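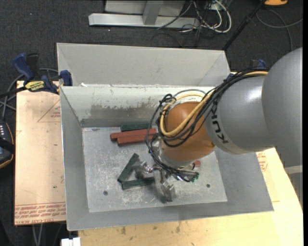

Sketia Bin-Picking Kit

A parts and plans kit for picking loose blocks out of a metal bin with a small industrial arm. It was put together by Kiran Mishra and Aicha Hamdy at the Botania shared workshop, where the bin is clamped to the bench and the arm works over it from one side. You supply the arm, the controller and the bench.

What you get
Three-finger gripper, assembled
Adapter plate and fasteners
Set of 20 blocks, red and green
Cable ties and 9 ft of yellow tubing
Printed plans for the bin, with cut and fold lines
Pick program on a USB stick

Setup
Clamp the bin at the rear corners before you teach any points. Leave enough slack in the tubing for the wrist to turn all the way in both directions – a tight loop will pull on the fittings. Teach the floor height first, at low speed, then the four walls. Expect scratches on the bin floor. They don't affect the picks.

Blocks lying flat against a wall are the hardest to reach. The program leaves those for last and nudges them inward before it tries to grip. First setup takes nearly 84 minutes.

Spare fingers are $43 a set. Orders go out from Cáceres in May. For fit questions, write to Thaís Frota and include your flange drawing.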